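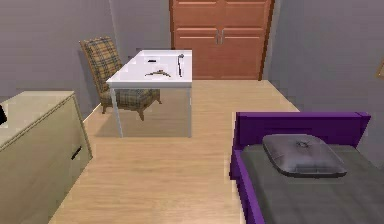

Teleop in the bedroom scene, Stunura branch, May 5, 2024. Goal was to get enough clean demonstrations of "drive to target, stop, present gripper" to start training the Vlad policy on bedrooms. Scene assets are the set Tyson pushed last week, unchanged except for friction on the floor. Most of the route planning comes down to the lane between the beige cabinet and the purple bed, running straight back to the white desk. Base footprint plus margin fits down it with no trouble driving forward. Turning in place with the arm out is the part that costs time, so I fold first, turn, then unfold. Anderson prefers to back out. We should pick one, or the policy will see both from the same state and average them.

Setup
Operator station: left stick base, right stick wrist, hand controller for the arm in position mode. Command rate unchanged. Latency added on purpose at 69 ms to match what Wirnemico measured on the hardware side. Anything recorded before that setting went in is tagged nolat and should stay out of the training mix.
Episode cap 900 steps. Discard if the cap is hit, even if the pose looks good at the end.
Resets: base pose randomized, furniture fixed. Target is drawn from the list: desk, bed near side, cabinet front.

Known problem with the desk
Lower part of the desk renders slightly see-through, and the chair legs show behind it. Collision mesh is fine, I drove into it slowly to check and the base stopped where it should. It's a material setting. Depth comes from geometry, so depth is right and RGB is wrong. Asked Tyson to fix it before we record more. Gordon's opinion is that it doesn't matter for a policy that takes RGB at low resolution. I would still fix it, because the chair behind the desk is an object we want to navigate to later.

Operator notes
Bed targets are harder than desk targets. From the operator view the bed end hides the gap between gripper and mattress for the last part of the approach, and I end up creeping. Creeping puts long stretches of near-zero actions in the log. The old filter drops those stretches, which then makes the approach look like a jump. Changed the filter to keep any near-zero stretch in which the wrist is moving. Re-ran it on the morning's files and the jumps are gone.

Also tried approaching with the wrist already rolled. Easier to drive, worse data: the policy never sees the roll being done near the bed. Went back to rolling at the end.

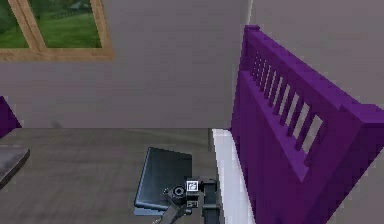
Bed approach, arm view. Panel tilted toward the white mattress edge, marker on the arm housing in view.

The marker stays in our renders for the same reason it is on the hardware, the Stimum calibration script looks for it. Script found it in every pose I stopped at this afternoon except with the wrist rolled fully in, when the housing turns away. I have put a soft limit on roll in the teleop config (wrist_roll_max, see diff). Valquíria wants the limit in the robot description file instead, so the planner respects it too. Agreed, but not today.

Edges on the bed slats come out jagged in the arm camera. Antialiasing is off for speed. Turned it on for a trial run and the frame rate fell far enough that I could feel it in the sticks. Off again. If we want it, render offline by replaying the logged states. Replay is deterministic on this build as far as I have tested, same final joint values on 2 repeats of the same file.

Counts
Target for this scene is 200 kept demonstrations across both operators. Not there yet. Desk is in good shape, bed is short, cabinet barely started. Cabinet front needs the arm low and I keep clipping the floor margin with the elbow, which triggers the safety stop and ends the episode. Liette had this with the November scenes and got past it by raising the base offset in the hand controller mapping. Will copy her values and see.

To do
Agree on fold-and-turn or back-out with Anderson before anyone records again.
Desk material (Tyson).
Move roll limit to the description file (Valquíria, me to review).
Retag the nolat files, some still have the old name.
Controller mapping from Liette's config, then cabinet episodes only.
Check whether the stop at the end of an episode is being labeled one step late. Gripper pose at the label and gripper pose in the last image did not match in the file I opened, difference is small. Could be the added latency not being subtracted.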